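Perception and Planning > Stuleck tracker drops planar targets when the wrist pitches up

yen_sam
Posted 9:40 am

Running Stuleck's plane tracker on the wrist camera stream, with the Valdebenito arm driver publishing joint states. With the palm facing down at the table, tracking is stable. With the palm pitched up past about horizontal, the tracker either drops the plane or reports a pose that jumps between two solutions. The planner (Elau, stock config) treats each jump as a new obstacle and replans.

Log from one session: 2,778 wrist frames, 919 with a rejected plane fit. Nearly all the rejects are in the pitched-up segments. Auto exposure on, default gains, extrinsics from the usual calibration routine.
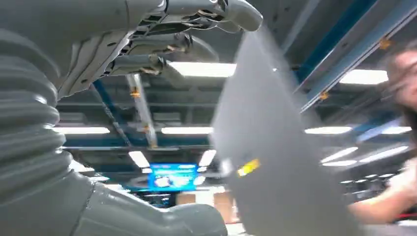

Wrist camera, palm overhead, grey panel at centre right with heavy motion blur.

Things I have tried so far: raised the inlier threshold (fewer rejects, worse poses), cut the tracker rate in half (no change), and swapped the plane model for the edge model (worse). Config below.

tracker.model: plane
tracker.min_inliers: 600
tracker.motion_prior: constant_velocity
camera.exposure: auto
sync.policy: latest

Is there a known problem with the motion prior at these angles?

graziella_z
Posted 10:05 am

Your first suspect should be exposure. With ceiling lights in view the meter is being driven by them, and the exposure time is going to change every few frames. Blur length then changes too, so your corner positions shift by a varying amount. Lock exposure and gain, and rerun the same motion.

Also, sync.policy: latest is a poor choice for anything moving. It pairs the newest image with the newest joint state, whatever their stamps say.

alaric_h
Posted 10:22 am

I disagree on exposure being first. Auto exposure looking into bright lights normally goes shorter, and a shorter exposure means less blur. If the panel is still that smeared, either the relative motion is very fast or the meter is weighted somewhere dark. Check the per-frame exposure field before changing anything.

The two-solution jump is the ordinary planar pose ambiguity. A flat target with few features gives you two poses with nearly the same reprojection error. The constant velocity prior picks whichever is closer to the last estimate, and after a rejected frame there is no good last estimate. That would produce exactly what you describe even with a perfect image.

graziella_z
Posted 10:31 am

Less blur only if the meter includes the lights. A lot of small camera drivers meter on the centre patch, and if a grey surface covers most of the centre it will go longer. So we want the same field from the log. I'd still lock it.

siobhan_oc
Posted 11:15 am

Two questions. Do you have a second view of the workspace, and is the arm masking on? The fingers and the sleeve are close to the lens and sharp compared with the panel, so an unmasked feature detector will happily put most of its budget on them. We had this with Ririne's detector. The fit then gets dominated by points that are static relative to the camera.

yen_sam
Posted 1:50 pm

Masking was off. I had assumed the driver did it. Exposure field: it does move around a lot in the pitched-up segments, in both directions, so you may both be right.

There is a head camera as well, same session, but it is only used for the table planner at the moment.
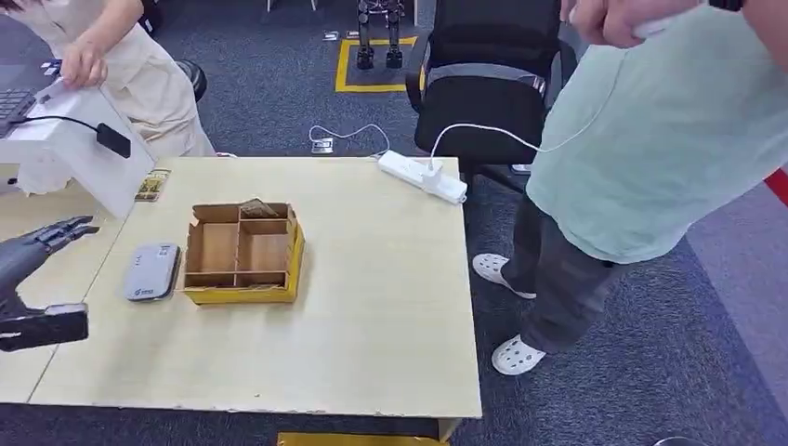 The table planner takes the seam between the two tops as a boundary, fits each top separately and merges them afterwards. It has no trouble with the open carton, dividers included, except that the torn flap at the back gets inflated into a collision box much taller than the flap itself. I have left that alone because it errs on the safe side.

My question on fusing the two: the head camera and wrist camera clocks differ by 27 ms on this machine. Is it worth correcting that in the driver, or in the tracker's sync block?

nhung.lai
Posted 2:20 pm

In the driver. If you fix it in the tracker, the planner still sees the wrong stamps, and you will be debugging the same offset twice. The Valdebenito driver has a stamp_offset field for each camera. Measure it again after a reboot, though. Ours did not hold.

I would not fuse at all yet. Set sync to nearest, turn masking on, lock exposure, and replay the log for the masking and sync parts. You can separate those two without touching the robot.

alaric_h
Posted 2:34 pm

Agreed on the order. For the ambiguity, keep both pose hypotheses for several frames and score them against the joint-derived camera motion. Elau should only receive the winner. Sending it raw tracker output is a design fault in the stock config, in my opinion.

siobhan_oc
Posted 2:41 pm

Holding two hypotheses adds latency to the obstacle update, and I would not accept that with a person's hands near the target. Publish both as occupied until one is dropped. Conservative, and the planner just slows down.

alaric_h
Posted 2:55 pm

It will slow to a stop if the two volumes close off the path. But yes, for shared space, publish both.

yen_sam
Posted 4:30 pm

Replayed with masking on and sync set to nearest. Rejects are well down, and most of the change comes from masking. The pose jumps are still there, less often. Exposure has to wait for a live run.

graziella_z
Posted 4:38 pm

Post the exposure trace with it when you do the run. And drop min_inliers, because with the mask on you have fewer points to start with and 600 is going to reject good fits.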